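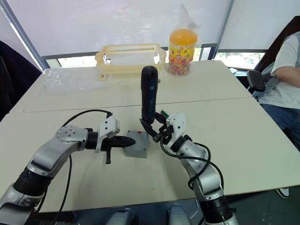
Slide 1. Gray box and cordless screwdriver on the white tables.

Speaker notes: Putting the Lid On. Closing up small metal enclosures by screwdriver.

Open with thanks to Ditte Gunnlaugsson for the invitation. Say who I am: Josué Cordeiro, bench assembly, Clullwood. Mention that the talk covers the last step of the job only. Wiring was Érica's talk this morning and I won't repeat it.

Ask for a show of hands: who has stripped a thread in a cover this year? Wait. Most of the room will have.

Slide 2. Why the last step matters. A box can be right inside and still go back to the bench on account of one screw. In October we went through 252 returned Moura boxes, and 38 of them had a fault at a cover screw. Arturo Cattaneo did the sorting. The faults were cross-threading, paint damage at the corner, and screws left proud. Read out the three and move on. The table is in the handout.

Slide 3. The tool. We use a cordless driver for all cover work. Keep it upright over the hole. If it leans, the screw goes in leaning, and in thin metal you won't get a second try. Check the bit before the first screw of every batch. A worn hex bit still turns the screw for a while, so people keep using it. Change it anyway.

Pause here for questions about clutch settings. Don't give a number. It depends on the screw and the plate, and somebody will write it down and use it on the wrong job.

Slide 4. The plate, and where to start.
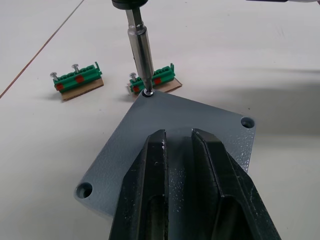

Start every screw before you tighten any of them. Put one corner in a few turns, then go to the opposite corner, then the other two. Leave them loose enough that the plate can still shift. Once all of them have caught, go around again and bring them down.

With countersunk holes, look at the recess first. Powder coat builds up in there and the head sits high on it. Wellington Miranda clears it by hand before the plate gets to the bench. On the Treda covers we skipped that for a month and had to redo them.

Matte gray finish shows every slip of the bit. Hold the plate steady and keep the other hand away from the corner.

Slide 5. Screws standing up in holders, heads at the top. Loose screws in a dish cost time, and they get dropped. Cardboard strips are fine for mounting the holders. Pass the sample around at this point and get it back before the break.

Slide 6. Results since the change. We have closed 1,738 boxes with the new order of work. Returns for cover screws: 2. Both were the same bit, on the same afternoon.

If time is short, skip slide 7 (storage racks) and go straight to questions. Handouts are on the table by the door. Anyone who wants the Dindimus drawings should leave an email address with Ditte.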